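Stolden Fruit Buying Group
Minutes of the July meeting

Print this page
E-mail this page
17 shares

The meeting was opened at half past seven in the upstairs room of the old school. Annick Brunet was in the chair. The attendance list went from hand to hand and is kept with the paper copy of these minutes. Two members had sent their excuses by telephone.

1. Minutes of the previous meeting

The minutes were read and accepted with one correction. Under the point on lemons it was written that the lemons came too early. It should be that they came too late, and that a part of the members had already bought them elsewhere.

2. The past season

The group has now 105 households. In the winter we ordered oranges four times and mandarins two times, all from the Voloder orchard. The biggest order was the one before the holidays, with 200 boxes. For this order the lorry arrived in the evening and the distribution was finished very late, which several members mentioned again with some feeling.

The general opinion on the oranges was good. The first delivery was found a little sour, the later ones were sweet. The mandarins of the second delivery had a thick skin and many seeds. It was asked if we can choose the variety. The answer is that we can express a wish before the end of the summer, but the orchard decides when it sees what the trees give.

A longer discussion followed on the keeping of the fruit. The advice on the delivery sheet says to keep the oranges in a cool place, not in plastic, and to look at them every few days. Many members live in flats without a cellar or a balcony and do not have such a place. One household keeps the fruit in the stairwell with the permission of the neighbours. Another one divides each box with a sister on the day of the delivery. Somebody suggested wrapping every orange in newspaper, as was done formerly, and there was disagreement whether it helps or only hides the bad ones.

It was also said that the boxes are too large for persons who live alone. The wish for a half box was made already last year and was not answered.
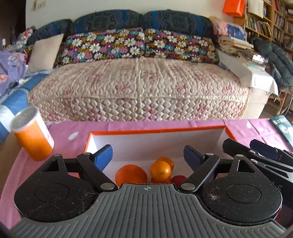

Annick Brunet replied that she had put the question of the half box to the orchard herself. They are ready to do it, but the price per kilo would be higher, as the packing takes the same time. She asked the members to say at the next meeting if they would accept this. She added that sharing a full box between two households stays possible at any time – the only condition is that one name stands on the order and one person pays.

3. Transport

The contract with Guzmán ends with the season. The firm offers to continue on the same conditions, except that it wishes to unload only once, at the Renine car park, and not any more at the two places as before. For the members from the lower part of the town this means a longer way, and for those without a car it is a real difficulty.

Three possibilities were discussed:

– to accept the offer and to organise lifts between members;
– to ask Guzmán for the price of a second stop;
– to look for another carrier.

The third possibility found little support. The drivers of Guzmán know the way and have always telephoned when they were delayed. The members present agreed to ask first for the price of the second stop. If it is too high, a list for lifts will be opened. Members who have a free place in the car are asked to write their name on it in good time, and not on the morning of the delivery itself.

4. Payment

For the next season the orchard asks for an advance of 2000 euros on the first order. The sum is in the account. A member asked what happens with this money if there is frost and no harvest. According to the letter from Voloder, the advance would then be counted for the following order of any fruit, or be paid back at our choice. It was requested that this be put in the agreement in clear words, and not only in a letter. This was accepted without a vote.

Households who have still an open amount from the spring will receive a message. No names were given in the meeting.

5. Damaged fruit

Until now everybody who found bad oranges in the box wrote to a different person, and some wrote to the orchard directly, which caused confusion. From the autumn the following will apply:

– The box is opened and looked through on the day of the delivery.
– Bad fruit is reported by e-mail to the group address before the evening of the next day.
– One or two soft oranges in a box are not reported. They are part of buying from a farm.
– The orchard receives one single message for the whole delivery.

The last-but-one point was not to the taste of everybody. One member found that who pays for a full box must get a full box. After some exchange the rule was kept for one season, as a trial.

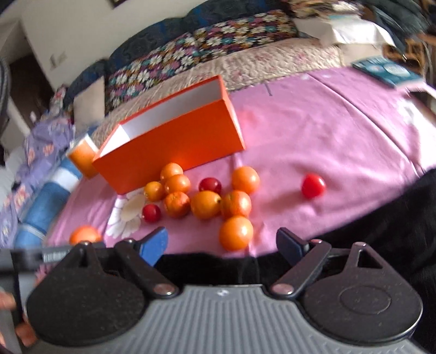 Oranges with an open box.

6. Marmalade afternoon

The afternoon in the school kitchen was a success and will be repeated. Bitter oranges must be ordered separately, and the wish for them should be written on the first order form of the season. The large pots can be borrowed again from the school, but must be given back clean, also on the outside. More jars are needed. Members are kindly asked not to throw away jars with a good lid during the summer.

The recipe with less sugar did not set well in all the jars. It will be tried once more with a longer cooking time. The recipe without the white part of the peel was preferred by the children.

7. Various

The delivery day stays Thursday. A change to Saturday was proposed but the lorry is not free.

The order form will be available also on paper, at the bakery, for members who do not use the internet. Please write the telephone number in readable figures.

An umbrella and a grey scarf were left after the last meeting and can be collected at the school office.

The next meeting will take place in September in the same room. The points on it are the half box, the answer from Guzmán and the choice of variety. Other points can be sent to the group address until one week before.

The meeting was closed at a quarter past nine.

Leave a comment (0)
Print this page
E-mail this page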